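Rultumier Opens Orders for Plodside Hand-Held Gripper Kit

Zutcombe, 4 October 2018
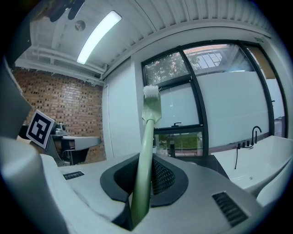
Rultumier today opened orders for Plodside, a hand-held gripper kit for recording household handling tasks. The kit is meant for research groups and product teams that need examples of how people pick up, turn and put down everyday objects, and that want to collect them in ordinary rooms without moving a robot arm into each one.

An operator holds the gripper and works its fingers directly. A camera mounted on the tool records the fingers, the object between them and the surroundings. Recordings are saved to a storage unit worn on the belt and copied to a workstation at the end of a session. Printed marker cards on metal stands are supplied for placement in the work area, where they give the software a fixed reference for the position of the tool.

Much of the development time went into thin objects. A toothbrush has a long, narrow handle and most of its bulk at one end, and it tends to rotate when squeezed between two hard surfaces. Early Plodside fingers held cups and bottles well but let slim handles roll. The production version uses a softer contact surface and a lower closing force — both can be changed by the user with the hex key included in the kit.

"Bathrooms were the request we heard most often," said Aroha Cosgrove, product lead at Rultumier. "There are glossy surfaces, bright windows and small items kept close to the basin. We set the exposure range and the marker size with those rooms in mind."

The Mishra software package, included with each kit, aligns the camera recording with the finger position and exports both in a single file. Sessions can be trimmed and labeled before export. Mishra runs on a standard desktop computer and does not require a network connection. A batch mode for larger collections is planned for May.

Each kit contains 2 grippers, 5 marker cards with stands, a belt storage unit, a charger and a carrying case. Replacement finger pads are sold separately. The warranty period is 12 months and covers the gripper body, camera and storage unit, but not the pads.

The first production run is limited to 800 kits. Orders are filled in the sequence received, and customers who took part in the trial program may exchange their earlier fingers for the production version at no charge.

Press contact: Aroha Cosgrove, Rultumier, Zutcombe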